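Vonberg Two-Arm Tabletop Kit: my review after a lot of evenings with it

Marlina Jugah asked on my last post whether the Vonberg kit is worth the money if you don't run a lab. I've had mine since July, so I've got opinions! Short version: yes for the arms, so-so for the software. 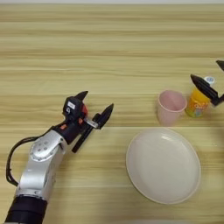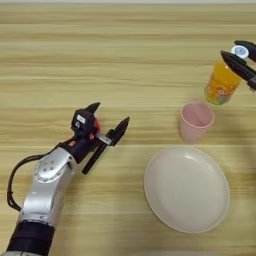
Same pink cup, same white plate in both.

Setup took me 32 minutes per arm, and most of that was me hunting for the right screwdriver (the manual wants a tiny hex and there isn't one in the box, boo). The arms feel solid, with smooth silver links and no wobble when I push on them. What really sold me is the grippers. The fingers are long and come to a point, so you can get the tips in close around something like that little yellow bottle's cap, and in the second photo the right one has the bottle up off the table on a tilt. My old Stamemus grippers had fat square pads and I'd never have tried that with them. One gripe is the cable. It loops way out to the side of the left arm, and I keep catching my sleeve on it. Melur Pattinasarany clips hers down with a bit of Velcro, and I should really do the same.

The software, oh boy. The app is called Wijesinghe and it's pretty, but it logged me out twice in one evening and lost a saved routine. Support did write back the next morning, and Sutrisno Kwok over there was super nice about it.

Price is $2,245 for the pair, or $2,000 if you skip the carry case. Skip the case! It's huge and the zipper sticks. I'm giving it four stars, and I'll bump that up if the next update quits eating my routines.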